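Preguntas frecuentes: jornada de puertas abiertas de Dollivo

Actualizado en febrero, después de contestar el mismo correo demasiadas veces. Si su duda no aparece aquí, escríbanos igualmente, pero léase antes la página entera. Se nota cuando no se ha leído.

¿Qué se ve exactamente en la visita?

Se ve trabajar. Dollivo enseña a máquinas a manejar objetos pequeños de casa, y para eso hace falta que antes los manejen personas, con pinzas de mano, muchas veces seguidas. La visita recorre las dos salas de manipulación, el taller de Bepari (nuestra mesa de pruebas, la que suena) y termina con una demostración comentada. No hay humanoides que den la mano ni perros metálicos que suban escaleras. Un visitante nos pidió el año pasado que le devolviéramos el dinero por este motivo; la entrada es gratuita.

¿Cuánto dura?

Una hora y 15 minutos. La demostración ocupa la segunda mitad, y quien llega tarde se incorpora donde vaya el grupo, sin resumen de lo anterior.

¿A qué hora empieza?

Hay dos pases, a las 10:00 y a las 16:30. El de la tarde se llena antes. El de la mañana tiene mejor café, aunque esto es opinión de la casa.

¿Cómo se llega?

Estamos en el polígono de Daltevdale, nave 2141. El número está pintado en la puerta y no en la fachada, así que desde el coche no se lee. Los navegadores suelen mandar a la gente a la nave de detrás, que es un almacén de azulejos donde ya nos conocen y señalan con el dedo sin levantar la vista. El autobús para a cinco minutos a pie. Se puede aparcar en batería frente a la entrada, salvo delante del portón verde.

¿Hay que reservar?

Sí. Los grupos son de 15 personas como máximo y no hacemos excepciones por simpatía. La confirmación llega por correo; si no llega, mire en la carpeta de no deseados, donde al parecer tenemos residencia fija.

¿Puedo tocar algo?

Puede tocar las pinzas. Tras la demostración hay un rato de práctica libre con dos puestos, y se hace cola. Conviene quitarse antes los anillos grandes y arremangarse.

Le avisamos de que es más difícil de lo que parece. Todo el mundo llega convencido de que cerrar dos dedos sobre una cosa no tiene misterio, y a la tercera bolsita que se escurre empieza a mirarse las manos con otros ojos. Los niños se desesperan menos que los adultos -- y suelen acertar antes.

¿A partir de qué edad?

Desde los cinco años, con un adulto responsable. El adulto también debe portarse bien.

¿Por qué usan accesorios y bisutería? ¿No sería más serio probar con piezas industriales?

Las piezas industriales son rígidas, iguales entre sí y llegan ordenadas en su bandeja. La casa de cualquiera no. Una goma de pelo en espiral cede cuando se aprieta, una cuenta de collar rueda, y una bolsa transparente con cierre se arruga de una manera distinta cada vez. Si lo que se quiere es que una máquina ayude a ordenar un dormitorio, hay que empezar por lo que la gente tiene en el dormitorio.

Además, son baratos. Lo decimos antes de que lo pregunte alguien de contabilidad.

¿Qué es la «caja de Hatano»?

El nombre que damos en la casa al ejercicio central de la demostración: una caja baja y abierta, unos cuantos objetos dentro, otros fuera, y dos pinzas para moverlos. Los objetos cambian según el pase. El nombre viene del proyecto Hatano, que fue el primero en usarla, y se quedó porque «ejercicio central de la demostración» no cabía en las etiquetas.
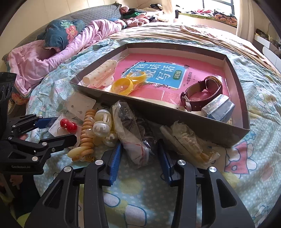 Caja de Hatano sobre la cama: reloj, pinza de pelo y cuaderno dentro; cuentas, goma en espiral y bolsitas por fuera.

¿Por qué trabajan encima de una cama y no de una mesa?

También trabajamos en mesa. La mesa, sin embargo, es una superficie muy complaciente: plana, firme, siempre a la misma altura. Un colchón se hunde donde uno se apoya y la sábana hace pliegues. Si la sábana lleva además lunares y dibujos, distinguir a simple vista qué es objeto y qué es estampado tiene su gracia, y para un programa de visión tiene bastante menos.

¿Qué es lo más difícil de coger?

En nuestra experiencia, los plásticos transparentes. Brillan, dejan ver lo que hay debajo y no tienen un borde claro por donde empezar. Los relojes de correa también dan guerra cuando se quedan de pie, porque basta un roce para que cambien de postura. Los cuadernos, en cambio, son fáciles hasta que hay que levantarlos de un fondo plano con paredes alrededor. Pruebe en casa con una caja de zapatos y unas pinzas de cocina; nos ahorrará media explicación.

¿Las pinzas se mueven solas?

Estas no. Las lleva una persona, una en cada mano si la tarea lo pide. La demostración con brazo se hace en el taller de Bepari, detrás de la mampara, y va bastante más despacio. Hay quien se sienta.

¿Me van a quitar el trabajo?

Si su trabajo consiste en guardar gomas de pelo, podemos hablarlo. De momento, en la prueba de la bolsita seguimos ganando las personas.

¿Puedo hacer fotos?

En las salas de manipulación, sí, sin flash. En el taller, no. A las pantallas tampoco, por favor.

¿Hay tienda?

No. Nos han pedido camisetas. Seguimos sin tener camisetas.

¿Y si tengo que anular?

Responda al correo de confirmación con la palabra ANULAR. No hace falta explicar el motivo, aunque algunos los hemos leído en voz alta en la cocina con mucho interés.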